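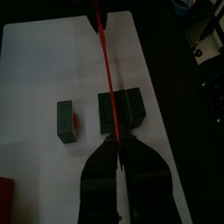

Dark green blocks on the white work surface.

Setting Out a Small Sorting Table
Posted by Rin Oda, 1/15/21

A sorting table needs two areas: a clear board for the pieces being handled and a back row for storage. The steps below assume rectangular blocks and an ordinary table.

1. Wipe the table and let it dry. Dust shows on a black top.

2. Place the white board toward the front, long edge parallel to the table edge. Dark pieces are easy to find against white. Leave a margin of 35 mm on each side.

3. Put the blocks on the board only. Keep at least 20 mm between groups so that each can be picked up without moving its neighbor.

4. Build the back row. Containers go behind the board, open side up – lids slow the work down. A box with a drawer needs clearance in front. Pull the drawer out fully and check that it does not touch the board. 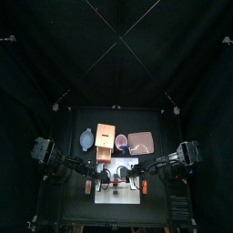

Back row, left to right: light blue bowl, wooden box with the drawer pulled out, pink cup, square tray.

5. Assign one kind of item to each container. Loose small parts go in the bowl, tall narrow ones in the cup. Use a tray with raised edges for soft or crumpled plastic, which slides off a flat surface.

6. Work from the board to the back row. Return empty containers to the same position after each round.

If the drawer sticks, remove it and rub the runners with candle wax. Do not use oil on bare wood.

Filed under: Tables, Sorting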